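Home | Syllabus | Notes | Readings | Labs

PC Hardware Basics - notes wk 3, power supplies

Read before lab. Quiz covers this plus the Oyewole reading.

What the PSU does: takes AC from the wall, gives the rest of the machine low voltage DC. Main rails 12 V, 5 V, 3.3 V. Most of the load in a newer machine is on 12 V - CPU and graphics both pull from it.

Sizing. Add up the parts, then leave headroom. Our worked case from class:
- parts total under load: 313 W
- a 200 W unit: no good, obviously
- next sizes up are fine, dont buy double what you need

Efficiency = DC out / AC in. The rest is heat. A unit giving 200 W at 80% draws 250 W from the wall. People mix this up every term. The watts on the label are OUTPUT.

Connectors: 24-pin to the board, 4 or 8-pin for the CPU, SATA for drives. PCIe 8-pin and CPU 8-pin look alike and are keyed diffrently. Do not force.

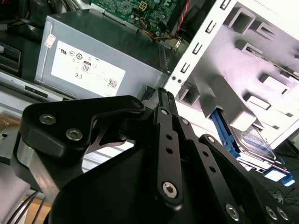
Lab order: switch off, unplug, hold the power button a few seconds, then side panel. Never open the PSU itself - capacitors hold charge after unplugging. Label cables before pulling them.

Fans: intake low front, exhaust at the back, as a default. Some cases differ, check the manual.

Homework: size a supply for the Jastden build and the Gilance build (parts lists on the Zonley page). Show the sum, state headroom as a percent. Half a page each, no more.

Next wk: motherboards, form factors, standoffs.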